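4.2 Handmade cards and the reuse of printed verse

One of the most rewarding findings in the Jarnow collection is how freely senders reworked the verses they were given. Of the 2444 greeting cards we transcribed, a surprising share carry handwritten changes to the printed text, and these changes are a delight to read. A line meant for an aunt is turned toward a neighbor. A rhyme for a tenth anniversary gets a new number squeezed in, and the meter falls apart, and the sender plainly did not mind!

Brunner's earlier study of the Anditz albums treated such edits as corrections. We read them differently. In the Jarnow cards the printed words are often left fully legible under a single thin stroke, so the recipient could enjoy both versions - the shop's and the sender's. Get-well cards show this most often, followed by cards for a new baby. Sympathy cards were almost never altered, apart from added names.

We also compared fold types. Half-fold cards leave a blank left panel, and it is here that the longest personal notes turn up, some of them running over onto the back. Quarter-fold cards, printed at home on a single sheet, hold shorter notes but far more drawings. The Strebel subset (100 cards, all quarter-fold) is especially rich in borders done by hand, with ivy and ribbon as clear favorites.

Coding followed the scheme in Section 3, with 12 categories of change. Two readers coded each card separately and then met to settle differences, most of which concerned nicknames. Figure 3 shows two black arms with their grippers raised in front of a dark fabric backdrop.

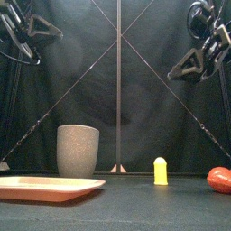
Figure 3. Two arms facing each other, grippers in the air.

4.3 Verses written from scratch

A smaller group of cards has no printed verse at all. These come mainly from the Cukley donation, and they include some of the liveliest writing we found anywhere in the project.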